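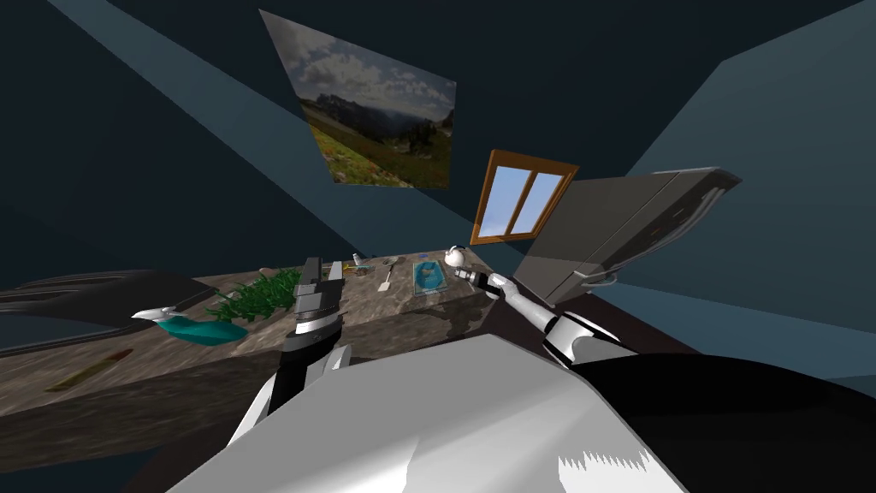

So I finally did the Nolte gorge walk, the two-day one from Sarumport up to Kernosstead, and my knees are still talking to me about it. I'd been putting it off for years (too hot, too busy, wrong shoes, you name it) and then a spot opened up on a guided trip and I paid before I could think. It was $275 with the hut, both dinners and the bus back down, and for what you get I think that's fair.

We met at the bus lot behind the harbor at 6 in the morning, which I will complain about forever. Flandum, the outfit that runs it, likes to get people past the lower ford before the day hikers show up. There was coffee, at least! They also weighed our packs on one of those hanging scales, and mine got The Look. Out came a second pair of jeans, a hardcover book and a full-size bottle of shampoo. They keep all of it in a locker for you, so no harm done.

The first stretch is just a nice walk by the river. Then the walls close in and you're wading, and then you get to the ledges, where there's a steel cable bolted along the rock and you clip in and shuffle sideways. I'm not great with heights. I'm fine if I have something to do, though, and moving two clips past every bolt, one at a time, is plenty to do. I was so busy with them that I missed the waterfall completely and had to be told about it at dinner.

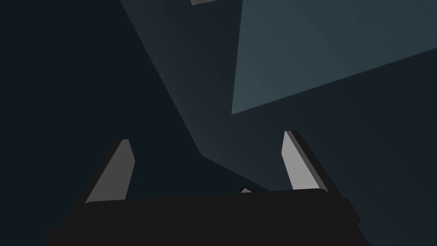 My hands were what gave out first, and I never saw that coming. I'd trained my legs all winter on the stairs at work and done nothing at all for my grip, so after the long cable section I couldn't open my own water bottle. My thumb and first finger had locked into the same shape as that black gripper, two stiff fingers sticking up with a gap in between, and I sort of pinched at things for the rest of the afternoon. The guide showed me how to shake my arms out low and hold the cable loosely between bolts. Wish I'd asked earlier! If you're signing up, go hang off a pull-up bar a few times a week, and bring thin leather gloves. The rubbery gardening kind I had got slick as soon as they were wet.

The hut is basic and I loved it. Bunks, one long table, soup you'd pay good money for in town. It sits at 1008 meters, and even in spring it gets properly cold once the sun drops behind the ridge, so don't let them talk you out of your warm hat at the weigh-in.

Day two is mostly up. You top out at 1330 meters on a bare windy saddle, eat your sandwich crouched behind a rock, and then it's a long zigzag down to Kernosstead through the pines. I fell once, on the flattest part of the whole trip, while unwrapping a granola bar. The bakery by the bus stop was closed when we got there and I'm still a little sad about that.

They run the route again in August with the water much lower, and I'm told you can swim in the big pool under the second ledge. I've already asked for the dates. The jeans are still in the locker too, so I have to go back to Sarumport sometime anyway.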